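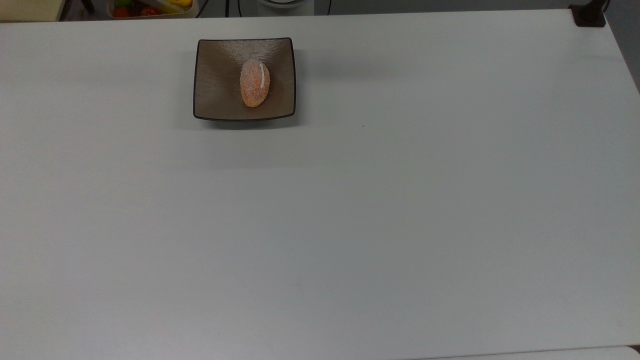

How long do you really have to cook onions before they caramelize?

Longer than the recipe claims. Mine took until the end of a two-part radio documentary on canals, and I started them before the first part.

I bring this up because I have been cooking my way through a community cookbook from Eddale, which my neighbor Sorcha Coughlan lent me in March with instructions not to get butter on it. There was already butter on it. The onion tart is on a page so stiff with old grease that it stands up by itself, and I took that as a recommendation.

The recipe is credited to Bláthnaid Costello and runs to five lines. One of them is "do the onions." Another is "pastry, the usual." I don't have a usual. I have a bag of flour and a rolling pin I mostly use on graham crackers, so I borrowed the pastry from the chicken pie by Conall Mulcahy a few pages on. He writes the way my uncle gives directions, with a lot of detail about the first turn and then "you'll see it."

What I ended up doing, for anyone with the same book:

Three pounds of yellow onions, sliced thin, in the widest pan you own with a big knob of butter and a pinch of salt. Medium-low. Stir when you remember. If the bottom gets dark and sticky, a spoonful of water will loosen it and you can pretend that was the plan.

Two eggs, a cup of cream, nutmeg, pepper. Costello says "cheese if you have company." I had no company and used a good fistful of Gruyère.

Bake the shell blind, fill it, then 30 minutes at 375. Let it sit before cutting. I didn't, and the first slice was more of a pour.

The onions shrink to an insulting degree. You begin with a pan you can't see over and finish with something you could put on a bagel. My first attempt used half as many, and the tart tasted fine but looked like custard that had heard about onions from a friend.

Hugo Mateos emailed after the last post to say leeks work too, and that he adds mustard under the filling. I tried the mustard on Thursday. It was very good and I am a little annoyed about it.

Next up is page 541, a molded salad involving lime gelatin and shredded cabbage. Sorcha says her mother made it every Easter. I asked if it was nice and she said it was green.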